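Pullby Opens Second Depot for Rental Generators and Load Testing

Pullby, the temporary power and equipment rental company, has opened a second depot to serve contractors, food processors and event organizers in the eastern half of its service area. The site began taking orders in January and is now fully staffed, the company said in a statement.

The depot holds diesel generator sets from 30 kVA up to 1120 kVA, together with distribution panels, cable, transfer switches and portable fuel tanks. Larger sets are housed in sound-reduced enclosures and can be linked where a customer needs more output than a single unit will supply. Until now, all equipment of this size was sent out from the company's original yard, and customers at the far end of the territory often waited until the following day for delivery.

"Our customers in the east have been very patient with us," said Mateja Kadrić, director of rental operations. "A hospital or a cold store that loses its main supply cannot plan its day on a truck that is still four hours away. We now have the sets, the drivers and the technicians in the right place."

Thirteen people are employed at the new location, including five field technicians. The depot is managed by Behrouz Yazdani, who previously supervised the company's maintenance shop. Technicians are on call at all hours, and the front counter is open from 6:30 a.m. for pickup of smaller units.
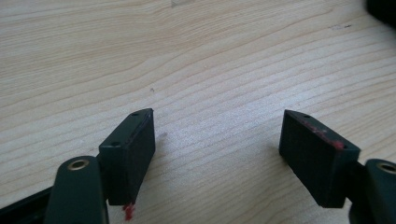 The depot also includes an indoor load bank bay, which allows a generator to be run at its full rated output before it leaves the yard. Each set returned from rental will be inspected, serviced and tested under load before it is released to the next customer. Test records will be supplied with the delivery papers on request. Owners of standby generators may book the bay for their own equipment, subject to availability, and a mobile load bank can be brought to sites where the generator cannot be moved.

Among the first customers to sign a supply agreement is Tastix, a producer of chilled meals, which will keep two rental sets on site while its main electrical room is rebuilt. Homa Soltani, plant engineering manager at Tastix, said the agreement covers installation, refueling, scheduled oil and filter changes, and a replacement unit in the event of a fault.

"We looked closely at the service terms as well as the monthly rate," Soltani said. "Our cold rooms run day and night, and we needed it in writing who would come and how soon."

Stesum, a civil works contractor, has also reserved equipment for pumping and lighting on a drainage project. Deliveries under that contract will be made in stages as the work moves along the route.

Rental rates will be the same at both locations. Daily, weekly and monthly terms are offered, with a standby rate for sets that are held on site but run only during an outage. Fuel is billed separately. Customers with open contracts do not need to take any action – their accounts will be moved to the nearer depot, and they will be notified of the new contact number before the change takes effect.

The company has also revised its procedure for site surveys. A technician will visit before any order above 200 kVA is confirmed in order to check access for the truck, ground conditions, cable routes and the distance from occupied buildings. The survey is free of charge within the service area. Customers are asked to have a recent electricity bill or a list of connected loads available at the time of the visit.

Senad Nikolovski, who heads the technical department, said that many problems on rental sites begin with a set that is too large for the work. Engines that run for long periods at low load use more fuel per unit of power and need more frequent service, he said, and the survey gives the customer a chance to choose a smaller unit.

Requests for quotations and load bank bookings may be made through either depot.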